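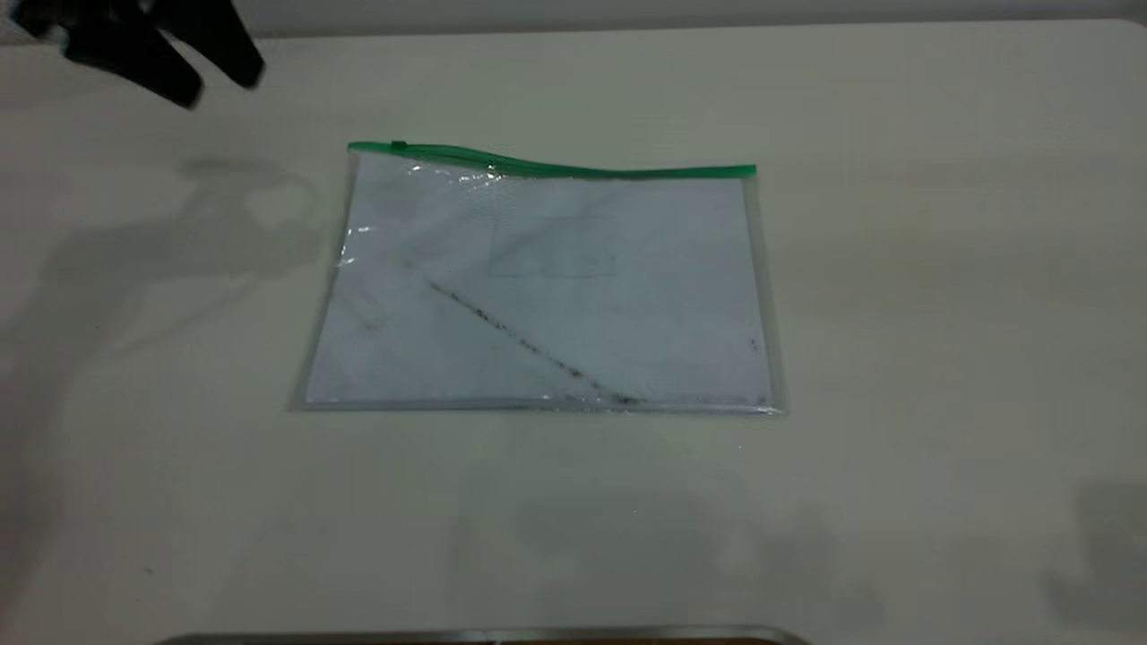 Chapter 6 is about keeping loose papers, the notes and sheets that never reach a binder. Most homes and small offices have more of these than they think, and the first choice is what to put them in. A clear pouch with a green zipper, holding a single white sheet, is the simplest case. The sheet can be read from either side without taking it out, and smudges like the dark ones across this paper stay off the pages next to it.

Search this book Enter keyword Go

In this chapter we sort 139 papers from the Lurkholm office into pouches. Use one pouch for each subject — never for each date. Close the zipper all the way before you file it. 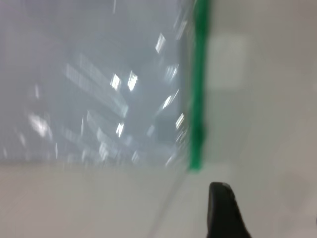
A pouch should be a little larger than the sheet, so the corners don't bend. Lay the paper flat, slide it to the bottom seam, and press the air out with your palm. Pouches that hold more than 21 sheets will bulge and should be split.

Contents Previous Next Glossary Index

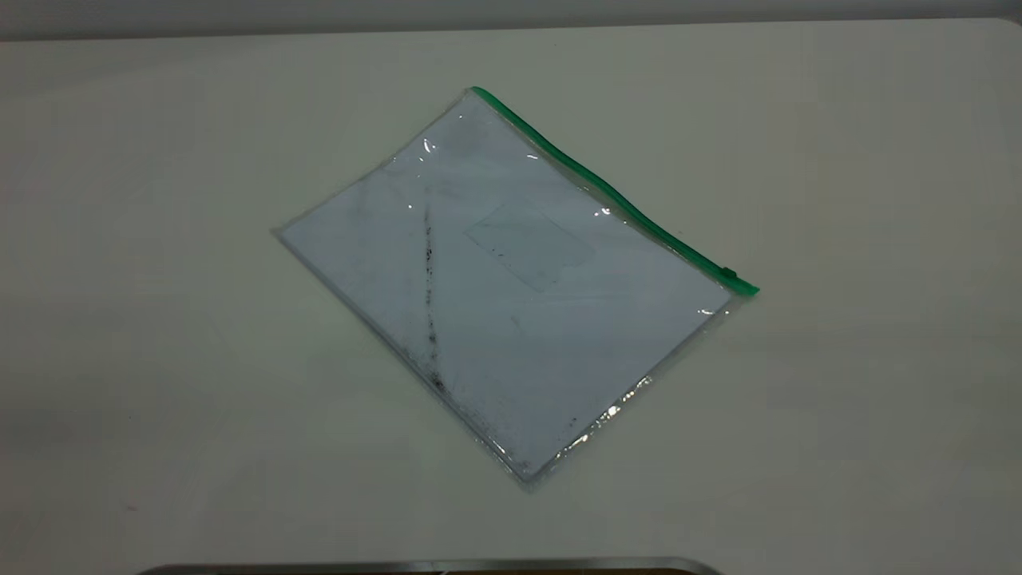

Lizelle Nkuna disagrees with the rule about subjects. She wrote to us that at Pillay they filed 1410 papers by date and found them faster that way — but only after every pouch had a label. Section 6.1 starts with labels.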